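Kitchen Corner > Table & Storage > Questions We Get

Updated September, by the Pamholm house desk

Shop Journal Questions Returns Contact

Welcome, and do pull up a chair! These are the things people ask us most about keeping long, skinny kitchen odds and ends (chopsticks, dowels, skewers and all their cousins) in one tall container on the table, where everybody can reach them.

Do I need a special holder?
Goodness, no. Anything tall with a steady base will do, and we're very fond of the ones with flowers cut into the sides, which look cheerful even when they're doing nothing at all. Our own Clanow shelf has 26 holders on it, and the one that gets borrowed most is still a big blue-green piece with petals all over.

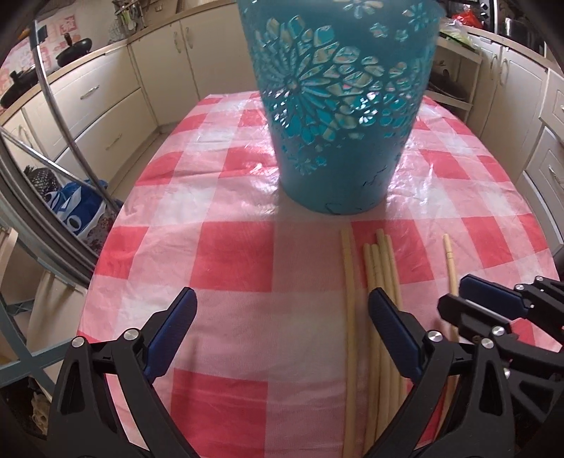

The big flowered one on the gingham, with thin wooden sticks laid out in front.

Won't thin sticks poke out through the holes?
They can, if the pattern is a generous one. Slip a plain jar or a rolled sheet of card down inside and you'll still see the flowers from across the room. With chopsticks we usually stand them tips up, but plenty of families do it the other way around and get along beautifully.

How many can I put in?
Fewer than you'd think! We once squeezed in 228 for a Hofstetter street supper and getting the first one out took two hands and a good deal of laughing. For a family table, about 7 pairs is plenty.

Should I sort them first?
I would. Lay them side by side on the cloth and you'll spot the short ones and the odd ones right away, and it's a pleasant little job to do while the kettle boils.
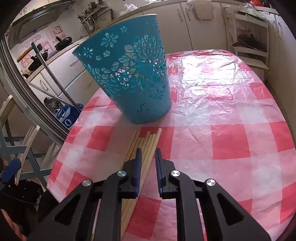 Sticks side by side on the checked cloth, ends staggered.

Is a plastic tablecloth all right underneath?
It's what we'd choose ourselves. A wipe with warm, soapy water and it's ready for supper, though if you're sliding a heavy holder about, please lift it instead, as a rough base can mark the cloth.

What about scuffs near the bottom?
Try a soft cloth and a little baking soda first. Some marks are there for good, and we've stopped minding ours. The Stekis page has more on cleaning cut-out patterns, including the old-toothbrush method.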